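Progress report, Listotar bag packing
August 24, 2024

Hi Stavros,

We're at 232 teleoperated demos on the snack bag task, and I'm really happy with how they look! 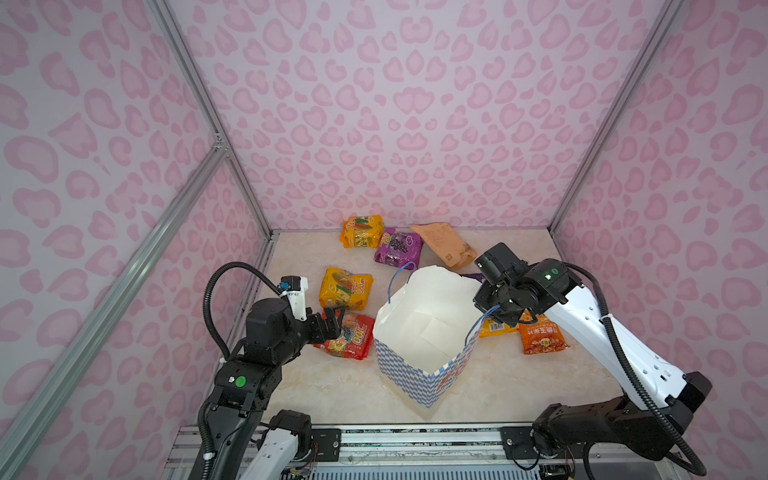
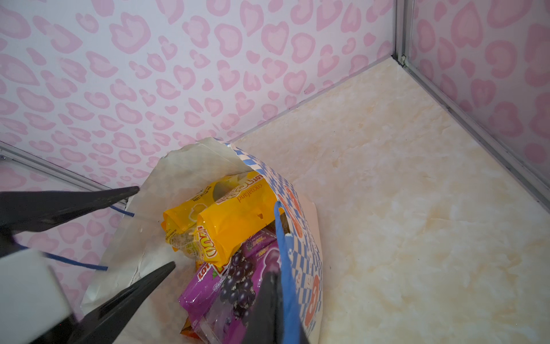 I steer both arms myself now, and the handles are still the fiddly part (string is awful to grab by remote). 75 of the demos need redoing, mostly my early ones, when I kept jerking the left arm. The Lukness money covers us through November, so I'd like to keep going until we hit 1000. Can you sign off on the extra operator hours by then?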